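Visit report: gripper and controller comparison at Avevbridge, January 2026

Attended for Selon: Ikechukwu Briggs. Host: Chidubem Jibrin, simulation group, Grenavgate.

The purpose of the visit was to see two gripper controllers run on the same dual-arm cell before we commit to either. Testing at Avevbridge is done in simulation first, and all trials I watched were simulated. Hardware time is booked for April.

The cell has two arms with black grippers, one on each side of a marble tabletop. The task is pick and place: take an item off a round plate and put it into an open box toward the back of the table. The left arm is under the same controller but was given no object in this task. It still has to keep clear of the right.

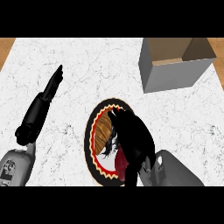

Right gripper lowered over the plate, left gripper raised. The box is at upper right.

The first controller is the Gisler position mode already in use at the site. It closes to a commanded width and holds. The second is a force-limited mode written by Jibrin's group, which closes until a contact threshold is met and then backs off slightly. Both were run with the same start poses and the same random seeds, 3559 episodes for position mode and 3974 for force-limited. The totals differ because the position batch was stopped early for a server restart. I asked for the comparison to be redone on matched seeds only, and Jibrin agreed to send it.

My notes from the session:

Approach over the plate is the weak point in both modes. The rim limits how low the gripper body can go at a shallow wrist angle, and the planner sometimes picks that angle anyway.
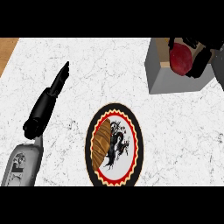

Round objects such as the apple are a fair test of the hold, as contact is over a small area and any error in finger width shows up during the transfer. Long items are less sensitive to width but more sensitive to wrist rotation. I would want the two classes reported separately. At present they are pooled.

The control loop adds 18 ms of delay in force-limited mode. Jibrin considers this acceptable at the current arm speed. I have no basis to disagree, but it should be measured again on hardware.

Contact friction is one fixed value for all objects. We went through seven settings files and found no variation in it.

Open items: matched-seed results, friction sweep, the wrist angle limit over the plate. No purchase decision until the first two are in.

I. Briggs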